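Worth paying extra for the polished metal hand?

holidau_bench
We have two arms on a peg board task, a Bostia hand with white fingers on the left and a chrome one from Brokell on the right. The Brokell costs 2000 more. The sales page promises better grip on small parts, and I don't buy it. Has anyone compared them properly?
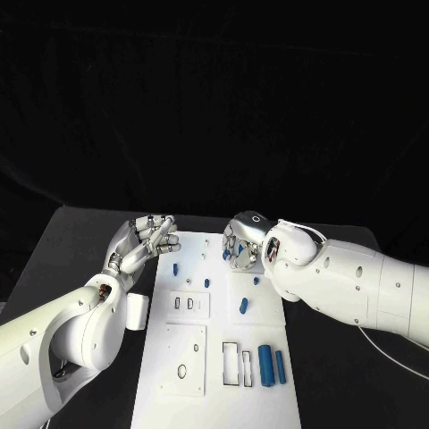 coughlan_fan
Do 200 picks with each hand on the same arm. Left against right tells you very little – you'd be testing two calibrations as well. I ran 53 before I got bored, and the gap was smaller than my own setup error. Start with the small blue pegs, and leave the slotted plates for later.

tinbench
Shiny finish means glare in your depth camera. Ask Brokell for raw logs. They sent me a brochure.

mo_rig
Get the chrome one, looks great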